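February 17, 2020

Woke up at six and could not get back to sleep, so I got up and drank a glass of water, then another, which I mention only because water is now apparently a subject in this house. Ornella Mazza has read something. Ornella is always reading something, and I am always the one who has to live with it.

The theory this month is that we don't drink enough. Before that it was magnesium. She came back from Zurkside with a bag of bottles and a leaflet saying a grown person needs a drink of some kind every 60 minutes or the brain starts to slow down. I asked who wrote the leaflet. She said it was by the people who sell the bottles. I said well then.

She doesn't hear that kind of remark. She just puts it away somewhere and brings it back at dinner.

I did take one down to the big room after breakfast, mostly so I could say I had. I'll admit the blue is pretty next to the plant. I don't trust it. Nothing I ever drank that was good for me looked like that, and the plant does very well on what comes out of the faucet. I opened it, smelled it, and closed it again. If there's a smell I couldn't find it.

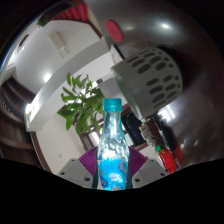 The cost of all this

I made the mistake of doing the math on the back of an envelope. A case from Merkik runs 995, delivered, and the one from Texier is 1,401 because it has "natural mineral balance," which as far as I can tell means a bigger box. For that money we could have the kitchen faucet replaced and the drip under the sink looked at, and I said so. Ornella says you can't put a price on feeling well. Somebody at Texier has.

I also called Dalia Pētersons, who worked for years in a pharmacy and has no patience for any of us. I read her the leaflet over the phone, the whole thing, even the part about the skin. She let me get to the end and then asked if I was thirsty. I said no. She said then don't drink. Ornella, listening from the hall, said Dalia was from a different generation. Dalia is two years younger than Ornella. I kept that to myself, which I think was big of me.

To be fair, I did get a headache last week that went away after a glass of water. I'd also just sat down and taken my shoes off. And eaten a sandwich. I don't see how you would ever sort out which one did it, but it's been entered on Ornella's side of the ledger and I won't get it back.

The table

What bothers me more than the money is the table. I like that table. It's dark and it has a good shine when the windows are behind it, and I would like, some day before I die, to see all of it. Every one of these projects ends up there. The magnesium spent most of a month on it. The little Rornident kit for the gums was there before that, and I never saw anyone open it but me, and I only opened it to see if there was a coupon.

I went in to clear a space so I could write some letters. There was the red box, which I moved last week and which has moved back. The tray heaped with white crumpled stuff, which I'm told not to throw out. The green cloth, which I suppose came in to wipe something and then stayed. The mug with the black stripes, and the small red lid beside it, and I could not tell you what that lid belongs to. I tried it on a couple of things in the kitchen later and gave up. And in the middle of all of it another bottle, with jellyfish on the label.

I thought about the jellyfish longer than I should have. Why a jellyfish? I suppose they are mostly water. They also don't have a brain to slow down, so I'm not sure what the bottle people were going for there. I told this to Ornella and she said the label was cheerful. It is cheerful. That isn't my complaint. 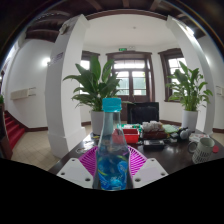 What do you do with the bottles once they're empty?

Rinse them, let them drain upside down on the rack, and put them out with the recycling, caps on. That's Ornella's answer, and I wrote it down word for word after I asked her, so there can be no argument later. My own guess is that they'll be kept under the sink for "something useful" along with the jam jars.

Wrote the letters in the kitchen in the end, on the bread board, with my elbow in the crumbs. One to the insurance, one to my cousin. The one to my cousin came out mostly about water and I may do it over.

We had soup for supper. I pointed out that soup is water. Ornella said soup doesn't count because of the salt, and that this was in the leaflet too, on the back. I turned it over and it was, in small print. I still say a bowl of soup is a drink. I had a second bowl.

Must remember to ask about the faucet.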